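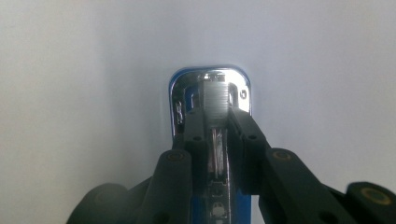 OK so start with the wages thing, dont bury it. Real pay in the region, flat for most of the decade, and the official line is that the jobs market is "tight". Both can be true - thats the talk. Ask the room who has changed employer since last November, wait for hands. Then the shiny object analogy: a chrome face gives you back whatever is standing in front of it, only bent, and the headline jobless rate does much the same. You see the economy in it, sort of, in warped patches. Don't push the analogy further, move on.

Slide 2 - who gets counted

Unemployed = no work, looking for work, able to start. All three. Drop one and you fall out of the number completely. Stopped looking because the bus route went? Not unemployed. Six hours a week at the garden center? Employed. Say this slowly, half the audience will know it and half will be annoyed they didn't.

Mention underemployment here. People who want more hours. Not in the headline. It is published, you just have to go down three tables to find it.

Slide 3 - Mirkthorpe

Background quick: market town, one big employer, packing plant, then a lot of small ones. Plant went to one shift in March. Rate barely moved!! Pause on that.

Why - (a) a good chunk of the second shift were agency, and went elsewhere with the agency, (b) older workers took the package and called themselves retired, (c) spouses picked up hours so household got by. Every one of those is invisible in the rate.

We did 128 household interviews. Kitchen tables mostly, one in a parked van. NOT a random sample, say so before somebody in row one says it for me. Found through the library, the school gate and the food co-op, so it leans toward families and people who are out and about in the daytime. Don't quote percentages off it. Somebody will ask for percentages. Say no nicely.

What people told us, in their own terms:
- hours changed by text the night before
- cant plan child care, so say no to shifts, so get offered fewer shifts
- nobody wants to be the one who complains
- second job is the real job now, pays less but the rota holds still

Read out the one about the freezer. (Woman buys in bulk in good weeks, eats down the freezer in bad weeks, says she can tell how the plant is doing by how far down she can see.) It gets a laugh and then it doesn't. Leave the gap.

Slide 4 - Ronunance

Other side of the hill, opposite story. Care homes and a distribution shed, always hiring, signs on the road. Employers say they can't fill the jobs. Fair enough, I believe them. But look at the ads: almost 50 in one month, and only 2 gave a start and finish time. The rest "flexible". Flexible for who. Don't sneer on this bit, there were managers at the last one and they were decent about it.

Transport map goes here if it loads. If not, just describe: last bus back to Mirkthorpe goes before the late shift ends. So the people with spare hours and the jobs with spare hours are a short drive apart and can't meet up. That's the most important sentence in the talk, say it twice.

Slide 5 - what about the apps

Will get asked about Waaka. Shift-swapping app, the distribution shed uses it. Mixed. Younger staff like it, they trade shifts on their phones and don't have to go through a supervisor. Others found the good shifts gone in seconds. We have no numbers from the company, asked, no reply yet. Keep this to a minute, it eats the Q&A otherwise.

Slide 6 - Merar project

What we're doing next. Merar follows the same households over time instead of asking once. Short diary, every two weeks, hours offered / hours worked / hours turned down and why. Turned down is the column nobody else has. Pilot runs through the winter. Paid for their time, properly, supermarket voucher or cash, their pick.

Problem: people drop out exactly when things get bad. Then the data looks rosier than life. We ring them, we don't only email. Still a problem. Admit it.

Slide 7 - asks

For the council people in the room - put the bus timetable and the shift times on one sheet of paper. Sounds daft. It hasnt been done.

For employers: post the hours in the ad. Two weeks' notice of rota. Ronunance care home tried it on one wing, kept going with it, I can pass on the contact after.

For reporters: when the monthly rate comes out, print the hours number next to it. Same release, same day, it costs you a line.

Q&A prep

"Isn't this just a small town problem?" - dont know, we only looked at two. Would guess no. Say guess.

"Are you saying the official stats are wrong?" - No. Right answer to a narrow question. The survey people are good at their jobs and will tell you the limits themselves if you ring them.

"What about migration / benefits / minimum wage" - out of scope, all three are worth a seperate evening. Benefits one only: a few households mentioned payments jumping about when hours jump about. Put it no stronger than that.

"Can we have the slides?" - yes, minus slide 3 quotes, consent was for reading aloud only.

Timing: should be at slide 4 by the 15 min mark. If late, drop Waaka. Never drop the bus. Water, clicker, spare batteries, handouts are in the green bag.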